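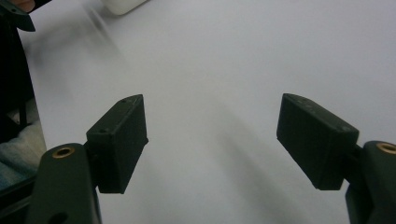
The Long Wait for a Machine That Folds the Tea Towels

My grandmother had a rule that you never sat down to your own tea until the draining board was clear, and I have broken it nearly every night of my adult life. So when I was asked to spend a few weeks finding out how close we are to handing that sort of thing over to a machine, I said yes before the editor had got to the end of the sentence. I had a stake in the answer, and a sink full of it.

The place to start was Bristell, a small outfit that works from two rooms above a tile showroom, where Iresha Matubbar has spent most of the past few years teaching robots to pick things up. She put the kettle on first, which I appreciated, and then handed me a gripper and asked me to clear a table with it.

I had been expecting, I suppose, a great humming arm behind a safety cage. What they mostly use is held in the hand. You work it with your own fingers, you do the chore the way you always would, a camera watches the whole business, and later the recordings go to train a machine that has no idea yet what a saucer is. It sounds easy. I chased a teaspoon from one side of the table to the other for what felt like a good part of the afternoon, and I've been handling teaspoons for half a century!

"Everyone goes for the spoon," Iresha told me. "I'd have started you on a sponge."

The trouble is flat things. A mug has the decency to stand up and offer you a handle, but a spoon or a coin or a sheet of paper lies there flush with the table, and you and I deal with it by sliding it to the edge or getting a fingernail underneath without a moment's thought. Two stiff fingers have no fingernail. Cloth is worse again, as it's never the same shape twice, and a fitted sheet (I asked, of course I asked) is spoken of at Bristell in the tone other people keep for the tax office.

Still, they are getting somewhere. The household set they've been building, which goes by the name of Nolell, runs to 704 recorded chores at last count, from wiping down a bench to pairing socks. A robot trained on it was given 147 goes at putting cups away in a cupboard it hadn't met before, and it managed all but 71 of them. I did the sum on the back of my notebook and came out a little over half. You might find that thrilling or you might think of your good cups. I went back and forth on it all the way home.

Things look different on the shop floor, where the chores repeat and no one leaves a school bag in the middle of the aisle. At Gamage, a family-run packing business, a machine called the Zuda has been filling cartons with jars since December. Asanka Ranasinghe, the floor manager, let me stand beside it for an hour with a pair of borrowed earmuffs. It does 800 jars in a shift, at a pace I'd call thoughtful – a quick person on the same bench would leave it well behind – but it doesn't mind the jars, and by his account the people who used to pack them very much did.

What it can't do is cope with a surprise. A label had peeled halfway off one jar and stuck itself to the next, and the Zuda stopped dead and put on its amber light until Asanka wandered over, pulled the two apart and gave the machine a pat on the housing.

"It's good at the job," he said. "It's hopeless at the bits around the job. Most of the day is the bits around the job."

I've thought of that often since, generally while doing the dishes. Clearing a kitchen is nearly all bits around the job. There's the pan that needs a soak, the lid that belongs to nothing, the glass you move aside because someone may still be drinking from it. Iresha reckons a machine that can put away a clean and sensible load of dishes in an ordinary home will come well before one that can look at the wreckage of a Sunday roast and know where to begin. She wouldn't give me a year, though I asked her three different ways and once over cake.

Before I left she let me have another try at the table. I got the sponge first time, then a plastic cup, and then, with my tongue between my teeth like a child doing up a shoelace, the teaspoon. I dropped it on the way to the tray. Iresha said they'd keep the recording anyway, drops and all, and went to rinse out the mugs by hand.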